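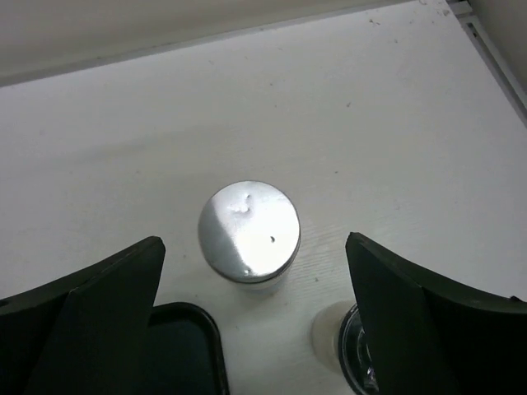

The Stendero bench top is sold by Diketti as a flat work surface for sorting, filling and packing rooms. The face is smooth, matte white, with a faint wood grain that shows in places as thin parallel streaks. Under soft light the panel reads from light gray to near white, and a jar with a silver metal lid stands out clearly against it. Dark specks of dust show up just as readily – wipe the top before starting work.

## Fitting

Set the back edge against the wall and level the top before tightening the brackets. A white side rail with a thin gray groove marks the right-hand boundary. Clean the groove with a dry brush.

## Data

- Spread load, whole top: 100 kg
- Bracket spacing: 300 mm
- Fixing screws: 8, supplied
- Hex key: 6 mm, not supplied

Do not use scouring pads or solvent cleaners. Scratches in the matte face cannot be polished out.

Replacement rails are ordered separately from Trekari. For cut-to-length tops, send a drawing to Zlatko Kovačević at the Diketti order desk. Cut tops are not returnable.

Sheet revised Dec 30, 2019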